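Sorting small parts and first-aid stock on a workshop bench

Bench storage and surface protection
Ristton workshop notes, sheet 4

These notes cover small items that have no drawer of their own: fixings, cord, cable ties, dressings, sachets. The method suits a garage bench, a utility room worktop or a shared hobby space.

1. Cover the bench before sorting

A slotted or ribbed metal top is good for clamping and poor for sorting. Washers and screws drop into the grooves and light packets catch on the edges. Open out used cardboard boxes and lay the sheets flat, flaps and all.

Butt the sheets together so that they meet in a straight seam. Do not overlap them, as the step will tip a shallow bin. Old cut-outs and notches can stay, provided nothing small is being handled over them. If the sheets creep, fix the corners with masking tape. Replace any sheet that has taken up oil.

2. Choose open-fronted bins

Stackable plastic bins with a low sloped lip and a taller back are the most useful pattern. The contents can be reached without lifting the bin down. Three in a row are enough for most sorting jobs. More than that and the far ones tend to fill with oddments.

Set them side by side with the fronts facing the user, towards the middle of the bench, leaving clear board in front. Small loose items go flat on the floor of the bin. Folded or corded items stand better against the back wall. Bagged items can sit near the lip.

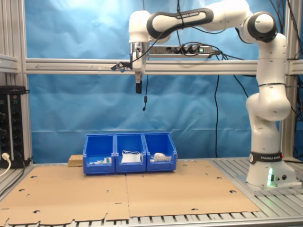

3. Sort by use

Sorting by size looks neat on the first day and fails by the following Tuesday. Group items by the job they belong to. A working division is:

Left bin: small loose pieces
Middle bin: folded goods, paper, cloth, cord
Right bin: wrapped or bagged goods

Label the front lip with Clikatine tape or similar. Paper labels lift at the corners in a damp garage.

4. Keep dressings apart from hardware

Sterile dressings should never share a bin with screws or blades. A pinhole in the wrapper is enough to spoil the contents and is hard to spot. Lay each packet singly on clean, dry card for checking, well away from the bins, with the clear side up – the pad can then be inspected through the cover without handling it.
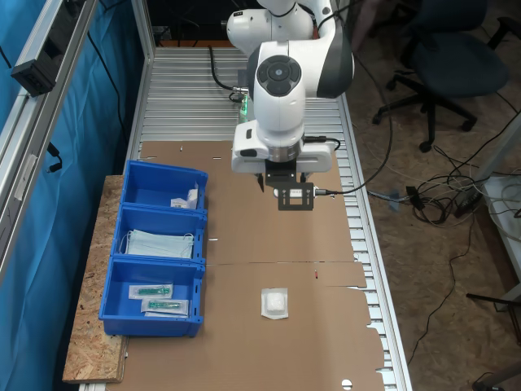
Check the seal along all four sides, then turn the packet over and read the expiry date if one is printed. Discard anything with a lifted edge, a crease worn through the paper or a water stain. Sound packets go back in the first-aid box, oldest at the front.

Store the box below 29 degrees and out of direct sun. A shelf directly above a heater is unsuitable.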